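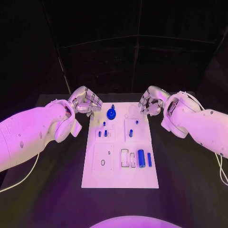 よくあるご質問

ファソタ・レジデンス(Fasota)クライムリー館の滞在について、お客様からよくいただく質問をまとめました。私の日本語に不自然なところがありましたら、どうぞお許しください。

チェックインは何時からですか。
午後3時からです。フロントは本館一階にあり、夜10時に閉まります。それより遅く到着される方には、玄関の暗証番号を前もってメールでお送りします。

早く着いた場合、荷物を預けることはできますか。
はい、無料でお預かりします。お部屋の掃除が早く終わったときは、時間の前でもお入りいただけます。ただし、お約束はできません。

駐車場はありますか。
建物の裏にありますが、台数が少ないため予約が必要です。満車の場合は、イスソープ通り(Isthorpe)の市営駐車場をご利用ください。そちらの料金はお客様のご負担になります。

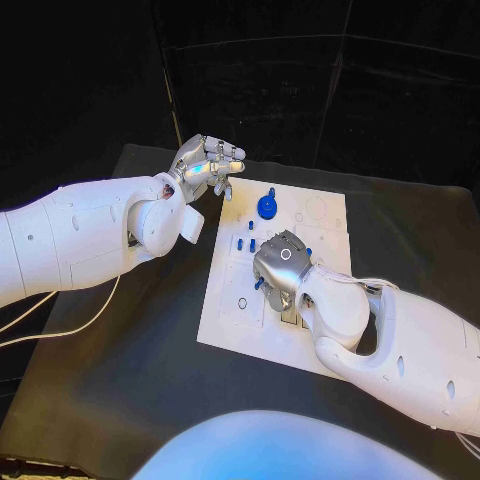 キッチンには何がそろっていますか。
全室に二口のコンロ、小型冷蔵庫、電子レンジ、電気ケトル、鍋とフライパン、食器があります。オーブンは広いタイプのお部屋だけです。塩と油は置いていませんので、お持ちになるか、近くの店でお求めください。

タオルとシーツは交換してもらえますか。
6泊以上のご滞在では、途中で一回、無料で交換いたします。それより短いご滞在でも、フロントにお申し出いただければ有料で交換できます。

洗濯はどこでできますか。
地下に洗濯機と乾燥機があります。使用できる時間は朝7時から夜9時までです。洗剤はフロントで一回分ずつ販売しています。夜は音が上の階に響きますので、時間をお守りください。
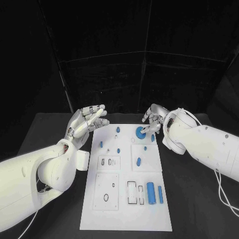 台の上に置かれた白いボードと二本のロボットアーム

朝食は付いていますか。
宿泊料金には含まれていません。隣のカフェ「ラマサミー」(Ramasamy)で、当館のお客様用の朝食を召し上がれます。前の日の夕方までに、フロントで券をお買い求めください。肉を使わない料理もあります。アレルギーのある方は、券を買うときに必ず教えてください。

キャンセル料はいくらですか。
到着予定時刻の72時間前までは無料です。その後のキャンセルは最初の一泊分をいただきます。ご連絡なしでお越しにならなかった場合は、宿泊料金の100パーセントをいただくことになります。

ペットと一緒に泊まれますか。
申し訳ございませんが、ペットはお泊まりいただけません。盲導犬、介助犬は歓迎いたします。 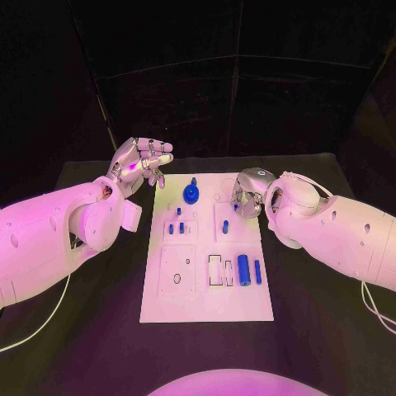

長期滞在の割引はどのように申し込みますか。
予約サイトからではなく、当館へ直接メールをお送りください。ご希望の期間と人数、お部屋のタイプを書いていただければ、担当のヴィグネシュ・コティアン(Vignesh Kotian)が見積もりをお返しします。5月は混み合いますので、お返事が少し遅くなることがあります。

部屋でインターネットは使えますか。
はい、全室で無料の無線接続をご利用になれます。パスワードは鍵のケースの内側に書いてあります。つながりにくいときは、机の横にある機器の電源を一度切って、少し待ってから入れ直してみてください。

鍵をなくしたときはどうすればよいですか。
すぐにフロントへお知らせください。夜間は、玄関の内側に掲示している緊急番号にお電話ください。鍵の交換代をいただきます。

チェックアウトの方法を教えてください。
午前11時までに、鍵をフロント横の箱に入れてお帰りください。ごみは分けて、台所の袋に入れたままで結構です。使った食器は洗っていただけますと助かります。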